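Section 4: Adding your barns, bins and equipment to the farm schedule

OK, you've got your login and your farm shows up on the Uda home screen. Now comes the part I used to put off every year — telling the insurance people what you own. I wrote this section for our Tongate growers after doing it wrong twice myself, so learn from me!

Before you start, grab your last policy packet, your equipment receipts, and a cup of coffee. If you farm at more than one location, have both addresses handy too.

1. From the home screen, tap My Schedule, then Add Item.

2. Pick a type. Your choices are Building, Machinery, Livestock and Stored Crop. A grain bin goes under Building, and the grain inside it goes under Stored Crop (I put mine all in one place the first year and had to redo the whole thing).

3. Type a name you'll recognize later. "North hay barn" is great. "Barn" is not, especially once you have three of them.

4. Enter the value. The form asks for replacement cost, meaning what you'd pay to buy or build it again today. Use whole dollars, no commas.

Note: Hand tools and small stuff worth less than $300 each don't get their own line. Add them up and enter one total under Machinery, Miscellaneous.

5. Add the serial number for anything with an engine. On my old Aksoy baler the plate is down behind the left wheel and I needed a rag and a flashlight to read it.

6. Tap Save Item. Wait for the green check before you add the next one.

Caution: The form times out after 12 minutes. If you wander off to answer the phone, you'll lose whatever you hadn't saved.

7. When everything's in, tap Submit for Review. Your schedule goes to Anitha Murthy at the Rumbridge office, and she'll email you if a value looks off or a serial number is missing.

Caution: Submitting is not the same as being covered. New items stay marked Pending until you get the confirmation email, so please don't haul that new trailer down the highway on the strength of a green check.

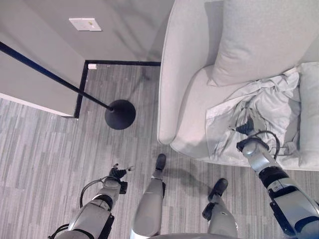

Page last changed: Tuesday, September 7, 2021

Changing or removing an item

Sold something? Open the item, tap Edit, choose Remove and enter the date of sale. You have 28 days from the sale to do this. For a change in value, use Edit and type over the old number — don't add the item a second time or you'll be paying for it twice.

Note: The schedule holds 200 lines. If you run out of room, call Indira Joseph and she'll open a second schedule for you.

Next up is Section 5, where we set up your payment dates. Most of us in Tongate pick December, after the crop checks come in, but you can choose any month you like.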